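别再跟我说“时令”两个字

菜市场里有一种标签，我越看越不顺眼：绿底白字，写着“当季鲜蔬”，下面压着一捆芦笋。日期是10/7/22。我在那捆芦笋前面站了好一会儿。芦笋的季节在春天，我家这边最好的时候是四月，过了五月就开始发柴。十月的芦笋当然有得卖，只是不知道它当的是哪里的季。

我并不反对十月吃芦笋。冷链运来的菜，大棚种的菜，南半球飞来的菜，我都买过，也都吃得下去。我反对的是那两个字的用法。“时令”原来是一个很老实的词，意思是这个东西现在地里有，多得吃不完，所以便宜，所以你该多买一点。现在它成了一个形容词，和“匠心”“臻选”摆在同一个架子上，价钱往上走，信息往下走。

拿南瓜来说。我写这篇东西，本来就是因为南瓜。

今年入秋以后，我常去的那家Olteo超市把南瓜摆在进门的位置，一共三种：普通的蜜本，表皮墨绿的贝贝，还有一种切成半月形、用保鲜膜包好的，牌子叫Kadik，写着“霜降前采摘，时令限定”。限定两个字让我觉得可疑。南瓜是最不需要限定的蔬菜。它皮厚，耐放，秋天收下来堆在屋角，能吃到来年开春，从前的人种它，图的就是它不赶时令。一个可以放上几个月的东西，你告诉我必须在这几个星期里买，买的是什么呢？

我把三种都买回家了。蜜本最便宜，切开以后瓤是松的，籽很大，蒸出来有水，甜味淡，但是清爽。贝贝粉，面，噎人，吃半个就饱。Kadik那一盒蒸出来跟蜜本没有我能吃得出的差别，价钱贵了三倍。家里人蒙着眼睛各尝了一遍，也分不出来。我承认这不是什么科学的比较，火候、块头、放了几天都会影响味道，可是卖的人既然敢写“口感远胜寻常”，总该让寻常人吃得出来。

有人会说，切好的南瓜省事，省事就该付钱。这个道理我认。南瓜难切，刀卡在中间拔不出来的滋味我尝过。可是包装上写的不是“我们替你切好了”。要是写了，我反倒愿意买。

再说所谓的“老品种”。这几年老品种很时髦，番茄要老品种，黄瓜要老品种，连萝卜也要问祖上是谁。有一家叫Ballska的种子铺子，目录做得很漂亮，每一种菜都配一段身世：某某山谷，某某老人，失传多年，重新找回。我买过他们的一包豇豆种子，四十粒，种在阳台的三个箱子里，出了三十七棵，出苗率没话说。豇豆长得也好，紫花，荚子细长。问题是它的味道，就是豇豆的味道。我把它和菜场里的普通豇豆一起焯水，一起拌蒜泥，筷子夹到哪一根都一样高兴。

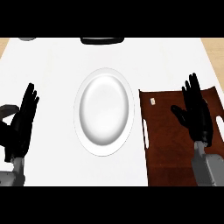
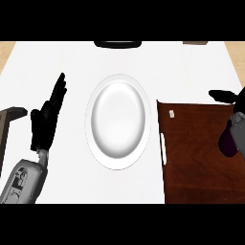 番茄的情形稍微复杂一点，因为老品种的番茄有时候确实好吃。皮薄，汁多，酸得有精神，这些我不抬杠。我怀疑的是好吃的原因。商品番茄要经得起装箱和颠簸，往往还没熟透就采下来，老品种皮太薄，走不了远路，只好等熟了就近卖掉。你吃到的好，究竟有多少是品种的功劳，有多少只是因为它在藤上多待了几天？要弄明白其实也不难，把两种熟透的番茄切开，各放在一只白盘子里，盘子搁在白桌面上，什么装饰都不要，不撒盐，不淋油，也不摆罗勒叶，然后慢慢吃。我这样吃过几回，普通的红番茄只要真的熟了，输得并不多。有一回还赢了。

我知道这话说出来得罪人。种老品种的人多半是认真的，保存种子这件事本身也有价值，病害来的时候，手里多几个品种总是好的。但那是农业上的理由，跟我盘子里这一口是两回事。把两件事搅在一起卖，吃的人花了保种的钱，以为自己买的是味道；吃完觉得不过如此，下回连保种也不信了。我觉得这对认真的人最不公平。

还有颜色。紫色的胡萝卜，紫色的花椰菜，紫色的土豆，摊主都会告诉你紫的更有营养。紫色里头有花青素，这不假。可是花青素溶于水，紫花椰菜下锅一焯，颜色就跑到汤里去了，捞出来灰扑扑的一团，汤倒是很好看。我问过卖菜的，那汤要不要喝。他想了想说，也可以喝。

紫胡萝卜更麻烦，切片炖肉，整锅都变成墨水色，客人来了要解释半天。我现在只拿它生吃，擦成丝，挤一点柠檬汁。味道呢，比橙色的略少一点甜，略多一点土气，有人喜欢这股土气。我谈不上喜欢，也谈不上讨厌。它就是一根胡萝卜。

说到这里，总有朋友劝我去吃一次Khondokar，说那家馆子专做蔬菜，去了就会改变看法。我去了。七道菜，每道菜上来之前有一段介绍，从土壤讲到雨水。第四道是一根烤韭葱，外皮烧焦剥掉，里面软得像奶油，非常好吃，这一点我不打折扣。回家以后我买了几根最普通的韭葱，放在煤气火上直接烧，烧到外皮发黑，剥开，撒盐。也非常好吃。手艺是真的，那个厨师想到这么做，这份钱该他赚。至于土壤和雨水的那一段，我到现在也不晓得跟我嘴里的东西有什么关系。

那么买菜到底看什么？我没有什么高明的办法，都是老一辈那一套。茄子看蒂，蒂上的刺还扎手，就新鲜。玉米捏顶端，瘪的不要。豆角掰一下，要听得见响。叶菜翻过来看根，切口发褐的往回放。冬瓜让摊主现切，切好的那一头先闻一闻。南瓜掂分量，同样大小挑重的。这些都不写在标签上，也没有必要写，伸手就知道。

超市不太喜欢人伸手，所以才要写字。菜一旦包进盒子，你摸不着，闻不到，也掰不得，剩下能看的就只有那张纸。纸上的字越来越多，我想跟这个有关系。我并不觉得写字的人存心骗人，他大概也没摸过那盒菜。可是买的人把钱付给了那张纸，回家才见到菜，顺序反了。

倘若一定要我给标签提意见，我只要两行：哪里种的，哪天采的。别的都可以空着。十月的芦笋写清楚从哪里来，走了几天，我照样可能买一捆，晚上用黄油煎一煎，心平气和。采收日期这一项尤其要紧，同一个玉米，早上掰的和隔了三天的，差得比任何两个品种都远。偏偏这一项最难找，包装日期倒是印得端端正正，那是装进盒子的日子，之前在冷库里睡了多久，不提。

我问过Olteo的店员，那盒Kadik南瓜是哪天采的。她把盒子翻过来看了一遍，又翻回去，指给我看“霜降前采摘”那几个字。我说今年的霜降还没到呢，那么今年到现在为止，地里收的所有南瓜都是霜降前采摘的。她说对呀。

盒子我放回去了，称了一个蜜本，让她替我从中间劈开。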